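Workshop Tips: Planner and Perception Settings for Tabletop Grasping

Issued by the Hatura Software Group. Revised 2024-03-12.

The following recommendations apply to all users of the Castetti motion planner and the Arkudow perception package. Questions should be directed to Carol Staniforth.

Before the first plan
Load the desk model again whenever the furniture has been moved. A tabletop entered 2 cm too low will produce plans that press the fingertips into the surface.
Enter the rounded corners of the desk as they are. A square-cornered model rules out many usable arm paths.

Perception
Crop the point cloud to the desktop before running segmentation. Clouds above 2,000 points per object slow the pose estimate and add little.
Small bottles should be fitted as cylinders, with the cap treated as a separate part – the cap color is a useful check on which end is up.
Expect the label to be partly hidden once the fingers close. Hold the last good pose and do not request a new one during the grasp.

Planning and control
Set the approach from the side for upright bottles. Allow six seconds before the planner times out.
Keep the stance fixed while the arm is extended. Balance gains and arm gains must not be edited in the same session.
Error 622 indicates that the hand driver and the planner disagree on finger positions. Restart the driver first.

Logging
Save the planner log under the object name. Khải Tô maintains the Bạch log viewer and accepts requests for new plots through May.
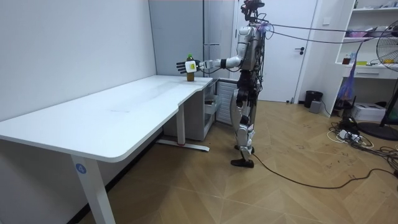 Side grasp on a small capped bottle near the inner corner of the desk.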